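So the cloth thing. I know I promised this post back in April and then went quiet, and a few of you emailed to ask whether the project had died. It hasn't! It got boring for a while, then it got interesting, and when it's interesting I'm at the lab until the vending machine is the only thing I talk to.

Quick catch-up if you're new. I work on getting an arm to pick up and fold soft stuff. The planner we use is called Skedness (I didn't name it, please don't write to me about the name) and it looks through a small camera at the wrist, right behind the fingers, and decides where to pinch. There's no camera overhead. Everybody who visits asks why we don't hang one from the ceiling, and the answer is that we did, last year, and the arm kept blocking its own view at the exact moment we needed to see the cloth.

The trouble with a wrist view is that you get close and the cloth stops looking like a cloth. It's a wall of color. From farther back you can pick out a corner, no problem. Up close you've got a hem and a couple of creases, and a crease can look an awful lot like an edge if the light is coming from the side. Our old method, which the students call Yakubu after a café that used to be across the street, picked one grasp point from far away and then drove there with its eyes shut, more or less. Lovely when the cloth stays put. Cloth does not stay put.

What we changed is pretty small. The arm now keeps re-guessing the hem on its way in, and it's allowed to change its mind right up to the moment the fingers start to close. Every guess comes with a score for how sure it is, and if the score drops too far the arm backs off a bit and tries again. That's the whole idea. I've seen fancier things on the back of a cereal box.

Sena Abugri did the part that made it work. My version treated blurry pictures as garbage and threw them out, which seemed sensible to me. Sena looked at what I was throwing out and pointed out that the blur was mostly at the loose edges, and the loose edges were what we were after. So she had the model learn from the blurry ones too, with the hem marked as a fuzzy band in place of a crisp line. She marked them by hand, over what must have been a very dull couple of weeks -- I brought snacks, I want that on the record.

Then we ran it. We did 211 tries with the new method, all with the same lighting and the same arm, and we called it a success only if the fingers came up holding one layer of hem and it stayed held for the lift. Getting two layers counted as a miss, even though it looks fine on video and I was tempted, believe me. We missed 61 times. The old method missed nearly half of its tries under the same rules, so I'm happy, but I'm not throwing a party.

Most of the misses are the same miss, too. The cloth lands with a fold sitting parallel to the hem, the arm gets confident about the fold, and in it goes. It isn't even a close call in the scores! It's as sure about the wrong line as it ever is about the right one, and the backing-off trick does nothing for you when the arm doesn't know it should be worried. I went through a stack of these with Sena one evening and we kept arguing about which line we would have picked ourselves, so I can't be too mad at it.

Red cloth, open fingers, and the kind of view it has to work from:
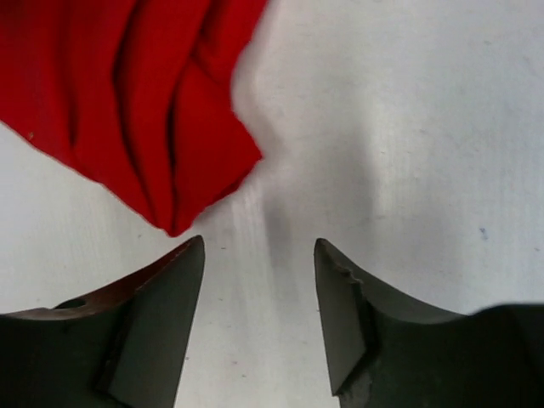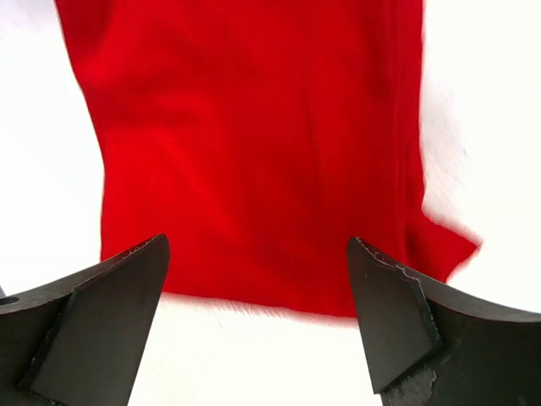

My current plan is to let the arm give the cloth a tiny nudge when it finds two good candidates, and watch which one moves like an edge. Sena thinks this will be slow and that we should feed it a few seconds of history first, to see whether that sorts out the folds without touching anything. She's probably right, she usually is, but the nudge is more fun to build so I'm doing that on my own time and she's doing the sensible one.

We're also sending the code over to the folks at Jasmont, who have a different arm and much nicer fingers than ours, and who want to try it on dish towels. If it falls apart over there I'll write about that too. And to the person who asked in the comments about fitted sheets: no. Ask me again when I'm older.

Next up is the talk at Skirkham, and I haven't started my slides.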